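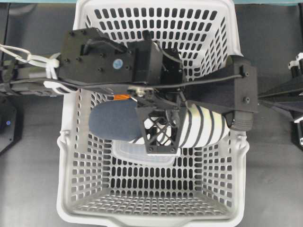 Teshome pergunta por que o cesto da roupa tem tantos buracos, se um balde fechado também serve para carregar meias.

A pergunta é boa e a resposta tem a ver com ar e com peso.

## O ar precisa de passar

A roupa usada guarda alguma água, vinda do suor ou do banho. Essa água sai do tecido sob a forma de vapor. Num balde com tampa, o vapor fica preso junto da roupa e, com o tempo, aparece o cheiro a mofo. Num cesto perfurado, o ar entra e sai pelas paredes e pelo fundo — o vapor sai com ele.

## Menos plástico, menos peso

Cada abertura é um pedaço de parede que não foi preciso fabricar. O cesto fica mais leve. A borda de cima, pelo contrário, é lisa e grossa, para que as paredes não se dobrem quando alguém levanta a carga.
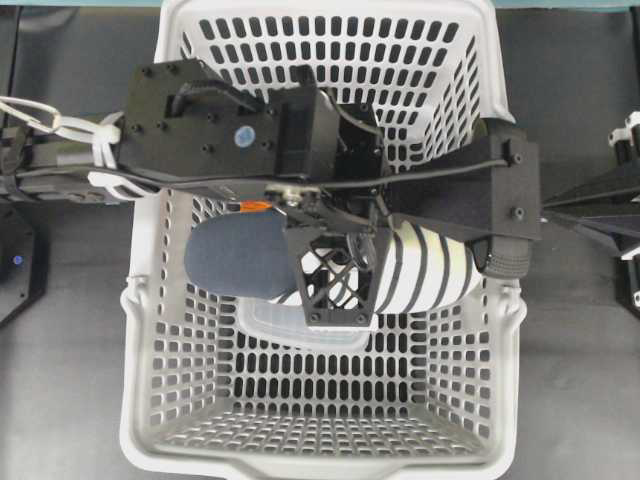 **Pegas**

As pegas também contam. Um cesto de roupa costuma ter 2, uma de cada lado, à mesma altura. Assim, cada mão suporta metade do peso, desde que a roupa esteja bem distribuída. Se estiver toda num canto, o cesto inclina-se para esse lado.

Há ainda a forma. Muitos cestos são mais largos em cima do que em baixo. Quando estão vazios, encaixam uns nos outros e ocupam pouco espaço no armário.

## Cesto de roupa e cesto de compras

O cesto de compras segue as mesmas regras: paredes inclinadas, furos e uma borda resistente. A diferença principal está nas alças, que rodam em pequenas peças salientes nos lados.
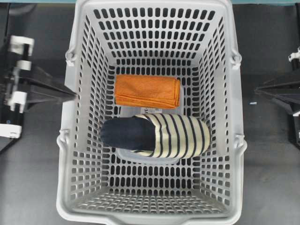 Em casa, um cesto destes pode guardar outras coisas. Uma toalha dobrada em retângulo fica plana no fundo e deixa lugar livre para um chinelo. Amarrotada, a mesma toalha ocupa mais espaço, porque fica cheia de ar entre as dobras.

**Experimenta:** põe uma toalha amarrotada num cesto e marca a altura com o dedo. Depois dobra-a, volta a pô-la no cesto e compara.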